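I moved to Falden in December, with two suitcases and one box. The box was mostly books and some toys from when I was a child. Everybody told me to leave it behind, and I paid extra to bring it.

What I want to write today is how I learned to be slow again. In my old job in Tirkham I answered messages until late in the evening, and I was proud of it. Now I work only 3 days in the week. For the first month I did not know what to do with my hands. I cleaned the kitchen too many times. I read the same newspaper twice.

Then I began to walk. From my street to the Draveck bridge it takes 30 minutes if I do not stop, but I like to stop. There is a bakery on the way where the woman corrects my grammar, very kindly, and I say the sentence again until she is satisfied. 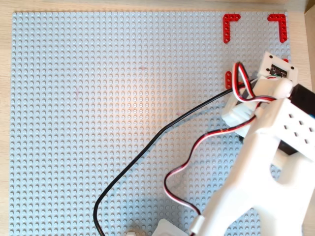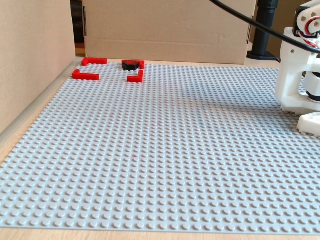 Red pieces on a gray baseplate. 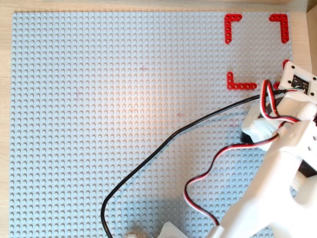
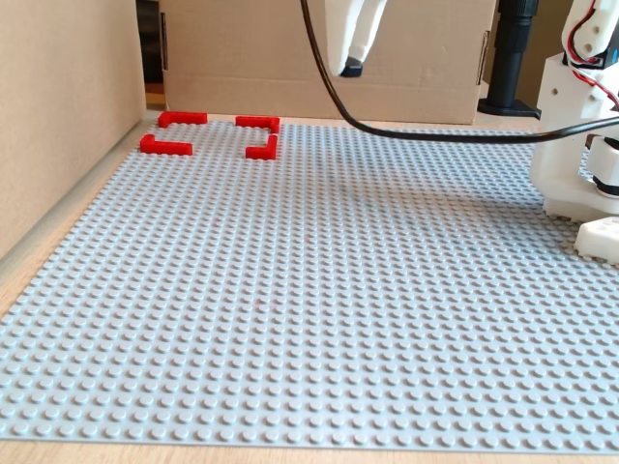

On Friday I tried to do one thing only, the whole afternoon. I chose to write a letter to my aunt, by hand. It has 266 words, I counted them because she always says my letters are too short. My handwriting became terrible after so many years of keyboard, and I had to begin again on new paper.

I also borrowed a novel from the Brannigan library. It has nearly 1,000 pages and I look up many words. My dictionary is old and the letters are small, so I read near the window while there is still light. I am at the chapter where the two brothers sell the farm. Please do not tell me how it ends.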